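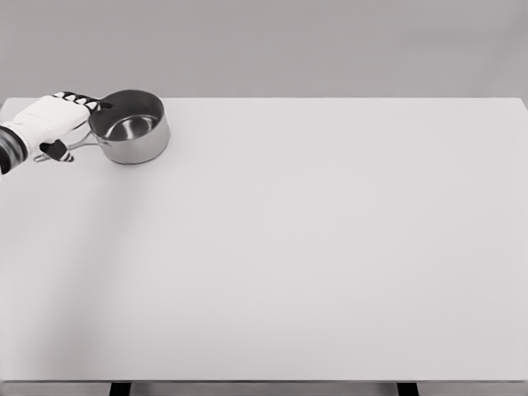

**Does the Hevum hand still drop things when its thumb motor gets tired?**

Mine does, and the 6 update files I've loaded since buying it haven't cured the problem.

I should say first that I wanted to love this hand, and on most days I do. I bought the Hevum through Siqueira for our little kitchen-helper project, along with the Vudska simulator license, and the ordering was a pleasure from start to finish. The box was well packed, the manual was written by somebody who likes people, and the fingers closed on a mug the first evening. I may have clapped!

The trouble started in the third week. We were running a plain lift-and-hold on a saucepan, the sort of job you'd give a child on a stool, and at cycle 369 the thumb let go. There was no alarm and no warning light – the fingers stayed curled and the thumb just went slack, and the pan (with water in it, cold, thank goodness) tipped over my shoes. The log said "grip OK" the whole way down.

I've since rebuilt the same lift in Vudska, with a steel pan on a bare table, and gone through it more times than my family would like. The simulated thumb never slips, so I can't blame the motion plan. On the real hand I get fault code 2861 if I'm lucky, and it comes up a good while after the pan has landed.

Siqueira's support people were kind and quick. They had me turn the thumb current limit down and rest the hand between runs, and that helped quite a bit. A replacement thumb is promised for June, and I'll add a note when I've fitted it.

Would I buy it again? For soft toys, boxes and empty cups, gladly. For anything hot or heavy I'd go with the Sisley, homely as it is, for its spring lock that keeps hold when the power drops. If you already own a Hevum, keep the stop button within reach and keep your feet back from the table.

3 stars for now.

May 17, 2018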